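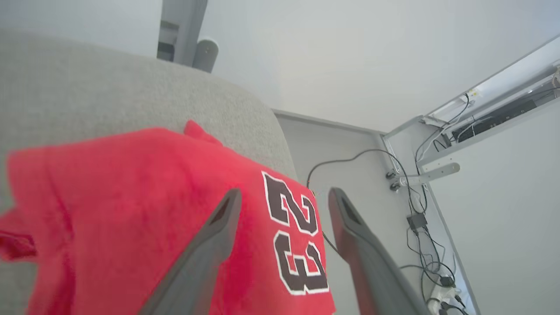
Week 2: Why Households Argue About Chores

Most economics courses start with the factory. We start at home, with the oldest workplace there is and the only one where the staff can't be fired. The question for this week is how work gets shared out when no wage is paid and no boss is in charge. Take a red shirt with a big 23 on it, draped over the gray upholstery. It can stay there for days in a house of four adults, all of whom want it put away and all of whom can see it perfectly well. Each one is waiting for somebody with a lower tolerance for shirts. That waiting is what we will be modeling.

Some terms you will need

Threshold: the level of mess at which a person gets up and does something. Thresholds differ, and the gap between two of them predicts who does the work far better than anything the pair will tell an interviewer. If your threshold is low, you clean. Your reward is living with people who believe the place stays clean by itself.

Free riding: enjoying a shared good without chipping in. A tidy living room is a shared good. So is a full ice cube tray.

Strategic incompetence: doing a job badly enough that you are not asked again. Hard to prove. Tadeusz Tomaszewski's paper in your reader tries to, using loading of the dishwasher, and I think he gets about halfway. Read his section on forks anyway.

Monitoring cost: the effort of checking whether work got done. Nagging is a monitoring cost paid by the person already doing most of the work. Students tend to miss this on the midterm.

The Deltden diaries

Our main source is the set of time diaries that Gifty Agyeman and Johannes Engelbrecht collected in Deltden. They got nearly 900 diaries back, one per adult, filled in separately and sealed before anyone else in the house could look. When the hours claimed by each couple were added up, the total was often more than the hours of housework the couple agreed had taken place. People remember their own scrubbing in fine detail. They remember their partner's as "helped a bit."

Agyeman takes this as a memory problem. Engelbrecht takes it as bargaining, with the diary as an opening offer. They wrote the last chapter separately, and it shows.

Watch out for one thing in their tables: "laundry" means washing and drying only. Folding is counted under "other," along with looking for lost keys. I have written to them about it.

For section

Bheki Hlongwane is taking both sections this week. Bring the Steyn chapter on chore charts and be ready to say why the charts in her study were mostly dropped after 8 weeks. "Laziness" will not get you credit. Look at who drew the chart and who had to enforce it.

Written work

Keep your own diary for seven days and ask one person you live with to do the same. Don't compare until both are finished. Then write two pages on the gap. If you live alone and there is still a gap, come to office hours.

The diary counts for 20 percent of the grade. Late diaries lose a letter, and yes, I am aware of what that makes me under "monitoring cost."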